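Washing and Blocking Knitted and Crocheted Pieces at Home

Last updated 15th March

Most finished pieces look better after a wash and a block. Stitches even out, corners square up and curled edges lie flat. You don't need much equipment, and most of it is in the kitchen already. The notes below cover blankets, shawls, jumpers and small items such as coasters and dishcloths.

Check the yarn first

Read the ball band before anything gets wet. Wool, alpaca and other animal fibres take wet blocking well. Cotton can be wet blocked but is heavy when soaked, so support it with both hands. Acrylic changes very little with water alone and needs steam, used carefully.

If you have lost the band, soak your tension square and leave it on a white cloth overnight. If the cloth picks up colour, wash the finished piece on its own in cold water. Dark reds and navy are the usual culprits. I had trouble with the Dremon aran in shade 3068, which bled through two washes and then stopped.

Soaking

Fill a clean bowl or sink with lukewarm water and add a small squirt of wool wash. Put the piece in and press it down until it is wet through. Leave it for twenty minutes. Don't rub or wring, especially if it is wool, or it will start to felt.

If your wool wash needs rinsing out, let the water go and refill at the same temperature. A sudden change from warm to cold is as bad as rubbing.

A 900 g blanket holds a great deal of water. Use the bath for anything that size and let most of the water drain away before you try to lift it.

Getting the water out

Squeeze gently, a handful at a time. Lay the piece on a dry bath towel, roll the two up together and press along the roll with your forearms. Large items will need a second towel. The piece should be damp and not dripping when you unroll it.

A short spin in the machine is fine for cotton if it is inside a pillowcase. I don't do it with wool.

Pinning out

Foam play mats make good blocking boards. A spare mattress will also do with a clean sheet over it. Use rustproof pins only, as ordinary dressmaking pins can leave brown marks that don't wash out.

Measure as you go. For a square, pin the four corners first, then the middle of each side, then fill in between. For a shawl, start with the top edge and work down to the point. Blocking wires save a lot of pinning on straight edges. Mine are the Gruber ones and they are 100 cm long, so I overlap two for a wide shawl.

Don't stretch ribbing. Push cuffs and hems together with your fingers and leave them unpinned.

Steam for acrylic

Pin the piece out dry. Hold the iron well above it, let the steam drift down and keep the iron moving. Never let the plate touch the yarn. Too much heat makes acrylic limp and shiny and it can't be put right, so try it on your tension square first.

Drying

Leave everything pinned until it is completely dry. Cotton takes the longest. In June a window open at each end of the room will do it in a day, but in winter it can be three. Keep pieces out of direct sun and off radiators.

Small items

Coasters and dishcloths can be pinned in a batch on one board. If you have a lot of the same size, draw the outline on paper, cover it with cling film and pin to the line each time.

Cotton dishcloths can go in the machine at 40 once they are in use. Expect a little shrinkage the first time, and pull them back into shape while damp. Hang them up between uses so they don't turn sour, and treat the washing-up sponge the same way.
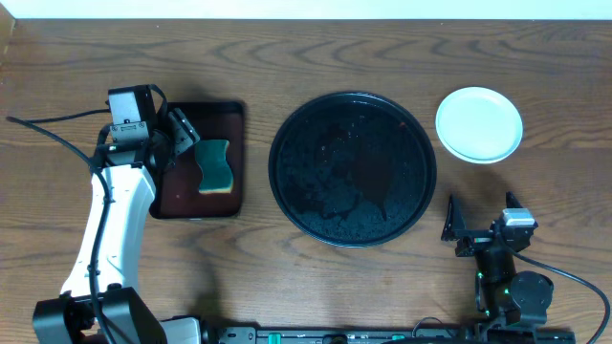
Sponge on a small dark tray.

Putting things away

Fold blankets loosely and change the fold lines a couple of times a year. Don't hang knitted jumpers, as the shoulders will drop. Wool should be clean when it goes into storage, because moths go for food and skin marks. A cotton bag is better than plastic for anything staying put for months. I use the zipped ones from Hendari, but an old pillowcase tied at the top works too.

Write the fibre and the washing temperature on a slip of paper and tuck it in with the piece. If it is a present, sew in a short length of the yarn with the label so there is something to mend it with.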